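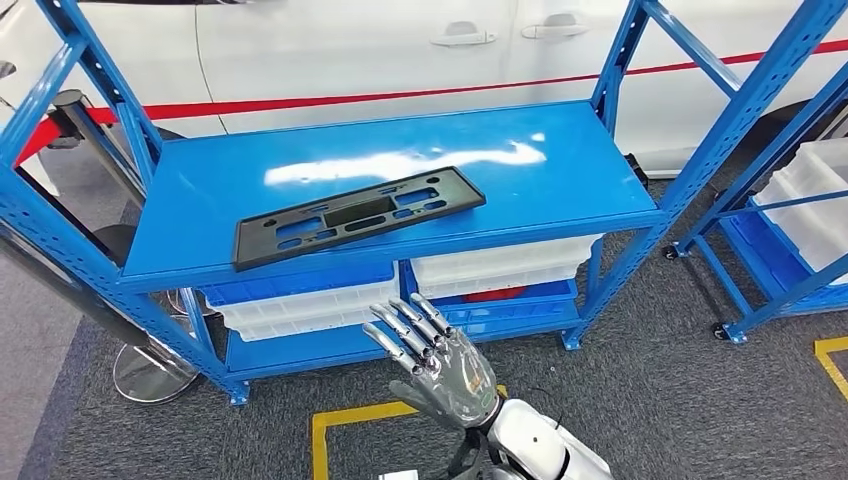 Der Kennzeichenhalter und die verlorenen Griffe

17.11.2025

Im Juli hatte ich geschrieben, dass der Griff nach dem Kennzeichenhalter fertig ist. Das muss ich zurücknehmen. Er war auf unserem Tisch in der Werkstatt fertig, am Regal in Plistau ist er es nicht gewesen. Ich schreibe den Ablauf auf, solange ich die Logdateien noch im Kopf habe.

Die Aufgabe ist klein. Auf dem oberen Boden eines blauen Metallregals liegt ein schwarzer Kennzeichenhalter aus Kunststoff, der Roboter soll ihn aufnehmen und anreichen. Dahinter steht ein weißes Auto mit Absperrgurt, auf dem Boden sind gelbe Ecken markiert, damit die Regale immer gleich stehen. Für jemanden, der das zum ersten Mal sieht, ist daran nichts schwierig. Das Teil ist leicht und verformt sich kaum.

Der Fehler sah immer ähnlich aus. Der Arm fuhr an die Vorderkante, die Hand ging auf, und dann schloss sie sich zu früh. Die Finger kamen unter dem Teil zusammen oder knapp davor, manchmal drückte eine Fingerspitze gegen die hochgezogene Kante des Bodens. Danach meldete die Steuerung einen erfolgreichen Griff und der Arm zog leer zurück. Von 30 Versuchen am ersten Vormittag gingen 16 auf diese Art schief. Die übrigen waren in Ordnung, auch in der Geschwindigkeit.

Dass ein Griff misslingt, ist normal. Gestört hat mich die Erfolgsmeldung. Ein Arm, der glaubt, etwas zu halten, fährt die nächste Bewegung, und die geht bei uns in Richtung einer Person. In diesem Fall wäre eine leere Hand angekommen, das ist harmlos. Bei einem halb gefassten Teil sähe es anders aus, so ein Halter hat Ecken. Wir haben die Übergabe deshalb sofort gesperrt und nur noch bis zum Anheben getestet.

Zuerst habe ich die Hand verdächtigt. Die war vorher bei Zollotness zur Wartung, und nach einer Wartung verdächtigt man immer die Wartung. Ich habe die Nullstellung der Finger geprüft, den Daumen einzeln gefahren und die Momente mit den alten Kurven verglichen. Keine Abweichung, die das erklären würde. Damit war ein halber Tag weg.

Der zweite Verdacht war der richtige, wenigstens zur Hälfte. Der Regalboden ist glänzend lackiert, und die Hallenbeleuchtung spiegelt sich darin. Auf der hinteren Hälfte liegt ein breiter, unregelmäßiger heller Fleck. In unserer Werkstatt hatten wir eine matte Platte in fast derselben Farbe und haben uns dabei nichts gedacht. In den Tiefendaten war die Reflexion ein Loch, und an den Rändern dieses Lochs lagen Punkte, die es dort nicht gibt. Der Filter hat sie teilweise dem Halter zugeschlagen. Der geschätzte Mittelpunkt sprang dadurch hin und her, je nachdem, wie der Kopf gerade stand.

Dazu kommt die Form des Teils. Ein Kennzeichenhalter ist von oben gesehen zum großen Teil Luft. In der Mitte sitzt ein dunkles Feld, links und rechts davon sind große Öffnungen, durch die man den Regalboden sieht, und die Öffnungen sind nicht gleich breit. Unser Greifplaner, den wir intern Gakero nennen, nimmt für solche flachen Teile eine geschlossene Hülle an. Er setzt die Finger gern dorthin, wo die Hülle breit ist. Das kann genau über einer Öffnung sein.

Und dann lag der Halter noch schräg, mit dem linken Ende vorn auf der Kante, etwas darüber hinaus. Vorn hat man einen kleinen Überstand zum Untergreifen, nach hinten zur Mitte hin nicht mehr. Wir hatten in der Werkstatt fast nur mit parallel liegendem Teil geübt. 3.000 aufgezeichnete Griffe klingen nach viel, aber wenn die Lage darin kaum variiert, hilft das am Regal wenig. Das war mein Fehler, ich hatte die Liste der Lagen zusammengestellt.

Bleibt die falsche Erfolgsmeldung. Die kam aus einer Schwelle, die ich von einem anderen Teil übernommen hatte. Sobald die Finger einen gewissen Widerstand spürten, galt das Teil als gegriffen. Die Kante des Regalbodens liefert diesen Widerstand auch. Zwei Finger gegeneinander liefern ihn ebenfalls. In der Werkstatt fiel das nicht auf, die Platte dort hatte keine Kante.

Geändert haben wir bisher Folgendes. Die Schwelle zählt nur noch zusammen mit der Fingeröffnung: Schließt die Hand weiter, als es mit dem Teil dazwischen möglich ist, gilt der Griff als leer. Nach dem Anheben hält der Arm an und der Kopf schaut noch einmal auf den Boden. Liegt der Halter dort noch, bricht er ab. Das kostet 4 Sekunden pro Griff und wird in der Auswertung nicht gut aussehen, bleibt aber vorerst drin. Für die Reflexion maskieren wir überbelichtete Bereiche jetzt vor dem Filter aus. Eine matte Folie auf dem Boden wäre einfacher gewesen, der Vorschlag kam auch, aber im nächsten Regal ist wieder keine.

Der Planer ist noch offen. Für die Öffnungen brauche ich ein richtiges Modell des Halters, im Moment sind die Bereiche von Hand gesperrt. Das geht für dieses eine Teil und für kein anderes.

Mit den Änderungen gab es am Regal noch Fehlgriffe, aber keine falsche Erfolgsmeldung mehr. Die Übergabe bleibt trotzdem gesperrt, bis die Prüfung der Fingeröffnung auch mit den anderen Teilen gelaufen ist. Die Kunststoffbehälter vom unteren Boden fehlen noch komplett. Die durchscheinenden werden mit der Tiefenkamera vermutlich eigene Probleme machen.

Die Auswertung der Momentenkurven liegt im Ordner Thakur, unter dem alten Namen, ich habe sie noch nicht umbenannt.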